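Incidencia 123 - El brazo derecho pierde la referencia al recoger bloques
Proyecto: Kundenus (taller de robótica, segundo curso)
Abierta por: Yen-ting Man
Prioridad: media
Estado: en observación

Descripción del problema
Al lanzar la rutina de recogida con los dos brazos, el derecho se detiene a mitad de trayecto y la consola devuelve "posición fuera de rango". El izquierdo termina su parte sin errores. Pasa también con la velocidad reducida.

Entorno
Controlador Vallholm, versión 2 del firmware. Programa de coordinación Duvora, rama del equipo Siu. Los dos brazos comparten fuente de alimentación.

Pasos para reproducirlo
Encender la fuente y esperar a que los brazos hagan el homing.
Cargar la rutina "recogida_doble".
Ejecutar seis ciclos seguidos. El fallo suele salir antes del último.

Registro
09:40 - Reinicio completo. Mismo error en el segundo ciclo.
10:05 - Cambiado el cable de datos del brazo derecho por el de repuesto. Sin cambios.
10:30 - Intercambiados los puertos de los dos brazos en el controlador. El error sigue en el derecho, así que el puerto queda descartado.
11:15 - Leído el encoder de la muñeca en reposo: da 3.767 cuando la calibración guardada espera otro valor. El archivo de calibración es de enero, anterior al último desmontaje de la pinza.
11:50 - Recalibrada la muñeca derecha y guardado el archivo nuevo. El anterior queda en la carpeta de copias - no borrarlo todavía.
12:20 - Seis ciclos sin error con la mesa despejada. Falta repetir con los objetos de la práctica. 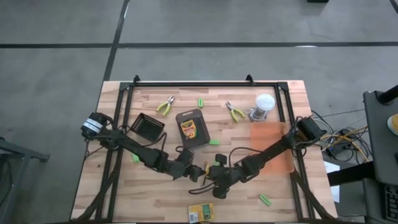
Categoría: Hardware / Calibración

Comentario de Yen-ting Man, 12:45
Adjunto la mesa con los objetos puestos: los bloques verdes, la bandeja gris con la caja de Crayola, la cesta negra y los dos alicates al fondo. Las pinzas están casi juntas en la parte delantera, la zona donde antes saltaba el error. Quien haga la prueba, que deje las cosas como están hasta que yo copie las posiciones a la rutina.

Pendiente
Repetir los seis ciclos con objetos y subir el registro de Duvora.
Revisar el recorrido del cable de la muñeca derecha, que forma un bucle hacia el lado de la otra pinza. No sé si influye, pero conviene sujetarlo mejor.
Anotar en la hoja del equipo que hay que recalibrar cada vez que se desmonte una pinza.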